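Nirneo Kitchen Arm, Practice Station Package
For staff canteens and workplace kitchens

The Nirneo arm takes over lid and pot handling at the back burners, where cooks reach across heat most often. The package includes the arm, the gripper and setup on a bench-size stove.
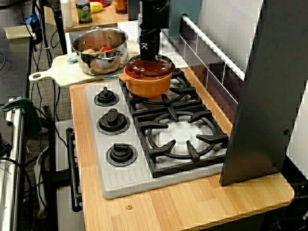
Equipment Bulletin, Issue 28

Staff at the Rurham canteen trained on a practice station in January before the arm went on the line. Lifting moved to the arm. Seasoning, tasting and plating stayed with the cooks, and one post per shift became a station lead, who starts and stops each routine.

Training takes 4 sessions of 15 minutes. Play food is fine for all of them.
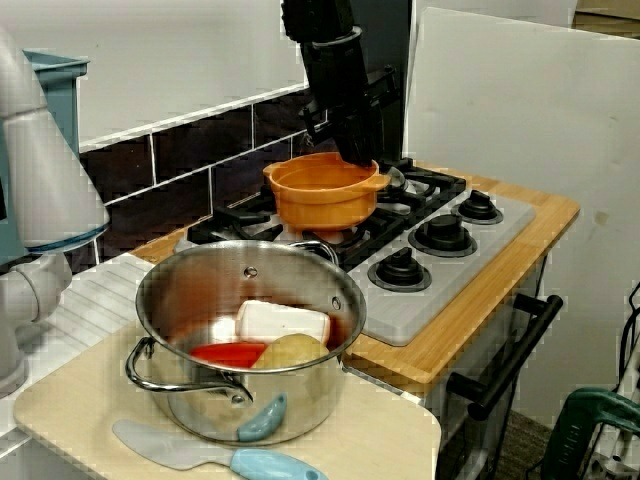
Do we need to hire a programmer?
Your own kitchen staff can run it. Routines are picked from a menu, and Bassey handles any changes to them under the service plan.

Shift schedules usually need a second look after the first month. The lead should have no other station during service.
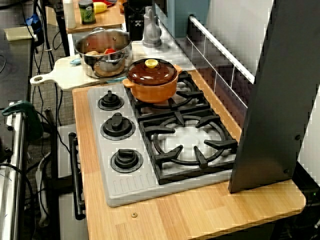 Plan for a handover at each shift change, with both leads present and the arm stopped. The Mukum floor stand is sold separately.

Order code 515. Page updated 22 February 2018.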